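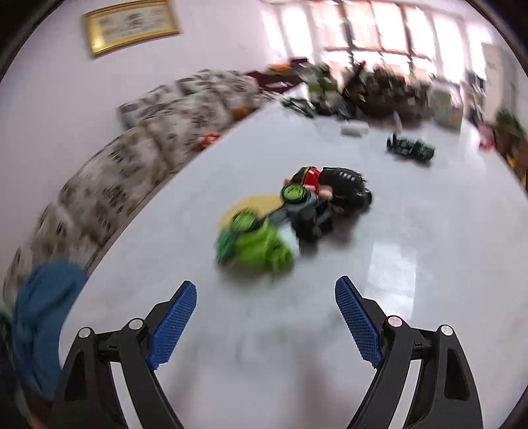
Long, white, glossy. The window is up at the far end.

Search stories, recipes, people Search

Pass It Down
Dinner with strangers is back in Tovbridge. Bring a sweater and sit in the middle.

Jan 8, 2018

Six-thirty, sleet, and the door at Nieto sticks. You have to shoulder it. Inside it's all steam and coats, and a woman I've never met hands me a bowl of olives and says take one, keep it going. So I take one. Keep it going.

This is how supper starts at Nieto, which used to be a tile showroom and still has the sample boards up in the hallway. One long table. No reservations for two by the wall, no wall seats at all. You sit where there's a chair.

Itziar Villalobos opened it with her brother Bonifacio in August, when the whole street was dug up for the water main and you had to walk in over planks. Terrible month. They cooked for the road crew, mostly. Lentils, pork shoulder, a big flat omelet cut in squares. The crew brought their families once the planks came up, and that was the first real crowd.

"We had one table because we had money for one table," Itziar says. She's slicing bread while she talks, fast, not looking. "People kept asking when the others were coming."

The others never came. Supper is $15 and you get what there is.

I grew up with a long table, my grandmother's, with a leaf that pinched your fingers. Hated it. You couldn't leave until the farthest uncle was done. So I'll admit I came in skeptical about paying to do it again with people who aren't even related to me. Half the town seems to have gotten over that faster than I did. The Grange has a monthly supper now. So does the Hodari, the old movie house on Canal, where they set planks over trestles down the center aisle and everybody leans slightly left because of the slope in the floor.

Soo-ah Yoo runs the Hodari nights. Her rule is no phones and her other rule is that she doesn't enforce the first one. What she does enforce is the passing. Every dish goes out at one end and has to get to the other. No plating, no servers.

"If the rice stops, somebody has to say something to somebody," she told me. "That's the conversation. It starts with rice."

The rice stopped at me, the night I went. I was talking. A man across the aisle said "Ma'am. The rice." We ended up discussing gutters for half an hour, his and then mine. I have his number in my coat. He knows a guy.

Not everyone's sold. Lavanya Rai waited tables in Tovbridge for years before she went into bookkeeping and she thinks the whole thing is hard on shy people, and harder on anyone with bad hearing. She has a point. A room with one table is loud. Hard floor, hard ceiling, thirty people — sorry, 30 people and a dishwasher. At Nieto I lost about every third word from the man on my left and he was telling me about a surgery. I nodded. I hope I nodded at the right parts.

Rai's advice for anyone trying it: don't take the end. Everybody wants the end, it feels safe, and then you've got one neighbor and if that neighbor turns the other way you're eating alone in public. Middle seat. Back to the kitchen if the noise bothers you.

Siu-ming Yuen builds the things. Tables, I mean. He has a shop out past the feed store and used to do mostly kitchen cabinets, and now he gets calls from churches, a brewery, a couple in a farmhouse with five kids and another coming. He has opinions. Long tables are too wide, he says, because people see castles in movies. You want to be able to reach the salt and hear the person across. Narrow is friendlier. And mind the legs, always the legs, somebody's going to straddle one all night and it'll be the tallest person there.

He's eaten at Nieto twice and spent both meals with a hand under the edge, checking the joints. "It's fine," he said. Would not go further than fine.

The biggest one so far was the street supper last fall, the week after the barricades came down. More than 200 people, borrowed tables end to end from the bank to the laundromat. None of the tables matched in height so the cloth went up and down like a bad road. Bonifacio made chickpeas in pots he had to stir with both arms. It rained for two minutes and stopped. Nobody got up, or a few did, they came back with hats.

Back to the sleet. Dessert at Nieto that night was oranges, cinnamon, a little oil on top, and I didnt think I wanted it and then I had seconds. The surgery man had gone home. A teenager had slid into his chair with a math book and was asking the table in general if anyone remembered logarithms. One person did. Sort of. The salt and a pepper grinder got moved around to stand for something, and it got heated, and Bonifacio came out with a dish towel over his sholder to see what the yelling was.

Suppers run Thursday through Saturday at Nieto. The Hodari posts its dates in the ticket window. Bring cash and push hard on the door.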